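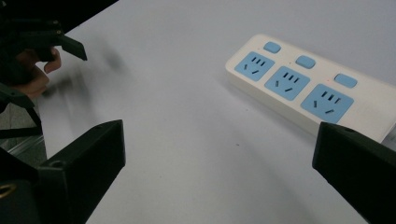

Shared rules for hand-held gripper recording go live

20/01/2026

Good news for anyone who spends their working day with a gripper in each hand. Sidex and Stumix have published a joint set of working rules for recording hand-held demonstrations, and they are free for any lab or workshop to pick up and use.

The rules run to 30 pages, and a lot of them are refreshingly down to earth. They start with the table. It should be plain, wiped before the first take and cleared of anything that isn't part of the task. Cups, phones and spare screws go on a shelf. Tools and offcuts kept on the floor have to stay outside the operator's walking space, which gets marked out with tape at the start of a shift.

There is a whole chapter on electrical items, and it is the best part of the document. Power strips, switches and plugs are very popular practice objects at the moment, and until now each site has made up its own way of handling them. Under the new rules, a power strip used as a practice object must be unplugged from the wall unless the task sheet says in writing that it should be live. If it is live, a second person stays in the room, no metal gripper tips are used, and nothing but a proper plug goes near the sockets. An indicator light is not accepted as proof either way. The operator follows the lead by hand to its end and ticks a box.

Two-handed work gets its own page too. The operator should agree which hand moves first, keep the grippers from crossing over the object, and slow down on the way in. Fast arm movements blur the video, and the rules ask for a short pause before each contact so that the start of the grasp can be picked out later. Takes with blur on the way in or out can be kept, as long as the contact itself is clear.

Then there are the breaks, which will please a good many sore wrists! No operator should record more than 100 takes without a proper rest, and the grip straps have to be loosened at every stop. Finger screws and brackets are checked at the same time, with any loose part logged before work carries on.

De Graaf tried an early draft at its Kiltine site, where 511 takes were checked against the rules. Most of the faults found were small ones, such as missing task sheets and tables left cluttered between sessions, and the checklist was cut down to a single side of paper as a result. It now hangs by every table at the site.

A printable checklist comes with the rules, along with 3 blank task sheets for pushing, picking up and plugging in. The authors would love to hear from small teams especially, and comments are open until the end of February. A revised version will follow once those have been read.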